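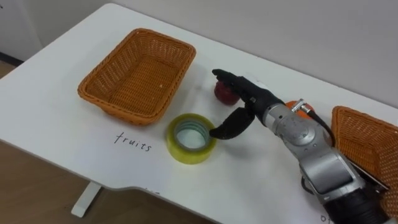

Zusuton tape release - FAQ
April
By the Mostbridge mail order desk

What's on it?
Eight songs, one side. Side B is the same eight songs played slower, with the vocals taken out. Yes on purpose. Zusuton recorded both sides in a rented room in Entwistle, mostly live, one mic on the drums.

How many copies?
400. First 50 come with the lyric booklet. No repress planned, don't ask yet.

Is it garage rock? Folk?
Bit of both. If you liked the Pristov EP you'll be fine. Less fuzz than that one, more organ.

Will there be vinyl?
Not this year. Plant wanted a minimum of 2,000 and we dont have that kind of money or that kind of closet.

Can I stream it?
Side A yes, everywhere, same day the tapes ship. Side B is tape only - or with the download code, which is on the card inside the case. Files are 24 bit / 96 kHz if you care about that.

When does mine ship?
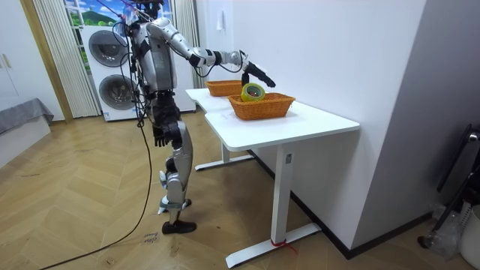 Tapes go out in the order the orders came in. Give it two weeks in the US, longer overseas. Cases crack sometimes, so everything goes in a stiff box now and we close it up with a roll of tape like the one on the desk - the other kind of tape, sorry. Slit it with a key, not a big knife, the booklet sits right under the flap.

Mine showed up broken.
Email a photo and your order number. We'll send a new case. If the cassette itself is chewed we'll replace teh whole thing while we still have some.

Are they touring?
Two shows, Mostbridge and Entwistle, dates soon. Both all ages. Tapes at the door if any are left.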